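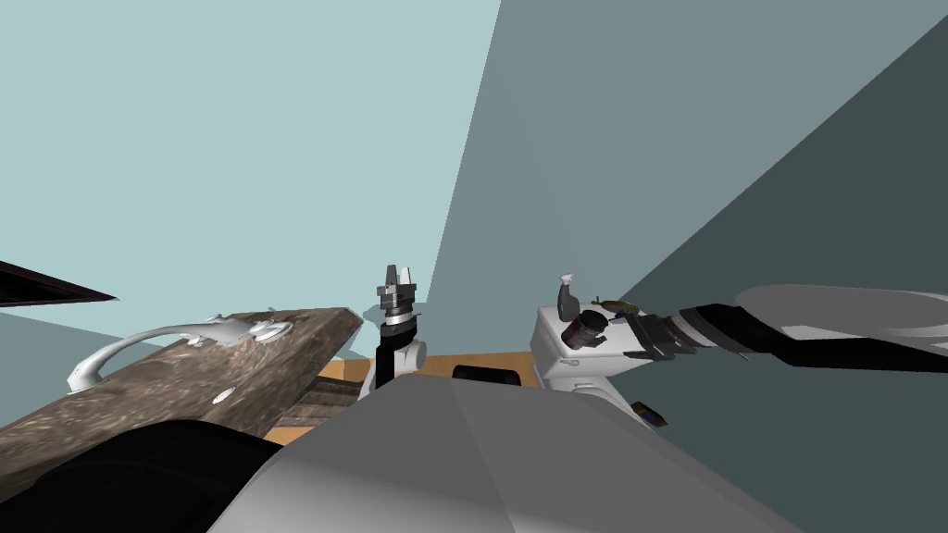 A reader wrote in last week asking whether a demo reel should open with your newest piece or your best one, and whether anyone really watches past the first minute. Best one, every time! And no, most people don't, so let's build yours with that in mind.

I cut my first reel for the animation program at Nurkstead and it ran almost five minutes (ouch). My second was 125 seconds long and got me in, so I've stuck close to that ever since.

Step 1. Dump everything into one folder. Class exercises, walk cycles, that half-rigged dragon, all of it.

Step 2. Pick 5 shots. If you're stuck on two that look alike, keep the one with better timing and let the other go.

Step 3. Lay them on the timeline with your strongest first and your second strongest last. I put a creature shot from Penance, my student short, up front and a quiet acting shot at the end.

Step 4. Add a small caption to each shot saying what you did. "Animation and lighting" is plenty. If it was a group project, say so.

Step 5. Export as an MP4 and check the upload limit before you hit send. Orholm's form takes files up to 200 MB, and mine bounced twice before I read the instructions.

Then watch it with the sound off. If it drags anywhere, trim there and export again.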